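Workshop and Kitchen Tips: Teaching the Arms to Put Away the Chopsticks

If you have been following along since the first page of tips, you already know how fond I am of small, fiddly chores as practice pieces. Chopsticks are my favorite of the lot. They are light, they roll, they hide behind one another, and they teach you more about your own steering in one afternoon than a whole box of blocks will (I tried the blocks first, and I wish I had that month back!). What follows is how we go about it at the Storora bench these days, with the Dratport hand controls, though most of it carries over if you guide the arm by hand instead.

Before you start

Clear yourself a good patch in the middle of the table. A few other things can stay at the back, and I like them to, because a kitchen is never bare and the arm may as well get used to company. Keep them out of the path of the elbows, though. I have knocked over more bottles with an elbow than I ever did with a gripper.

Pick a caddy that won't skate away when you nudge it. If yours does, a square of shelf liner underneath will settle it down.

Wipe the finger pads with a damp cloth and let them dry. Greasy pads and smooth wood are a sad pairing.

Turn the speed down to 60 percent on the Luvatton panel. You can go faster later on, but your first recordings will be calmer, and calm ones are so much nicer to learn from.

Steering the pick

Come in from the side and let the fingers stay open until you are well lined up. New folks nearly always close too early, get a fingertip on the wood, and send the stick off toward their lap. Slow down for the last inch, take a breath, and then close.

Grip a little above the middle. Held there, the bottom end hangs down, and it will find its way between the others in the basket without much coaxing from you.

If you fumble, don't stop the recording in a huff! Back off, open up, and go in again. A few runs with a tidy recovery in them are worth keeping, and I mark mine with an R in the notebook so I can find them again.

Leave one stick out on the table between runs and set it down at a different slant each time. I do 8 slants, then have a cup of tea, then move the basket a hand's width and start over. We stopped at 300 runs on our first try and it was a bit thin. The Varma set, which is the one I still use, has 897, and yes, my shoulders remember every one of them.

Keep the other arm parked somewhere low and still. It is tempting to let it drift while you concentrate, and then the drift gets learned right along with everything else.

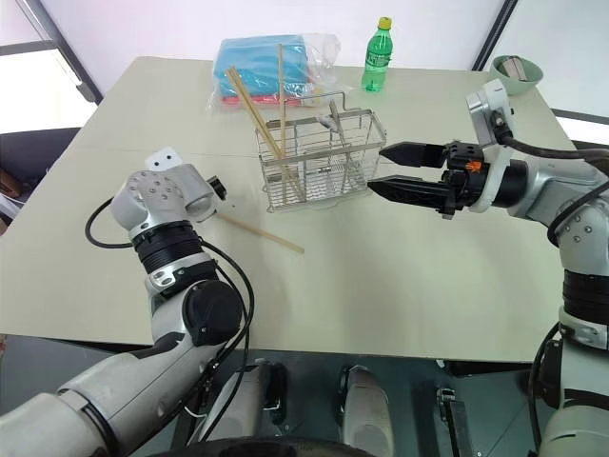
Putting things away afterward

Rest both arms before you cut the power, and keep a hand near the wrist as the joints let go. Rinse the sticks, stand the caddy on a towel, and copy your runs over that same evening while you can still read your own notes.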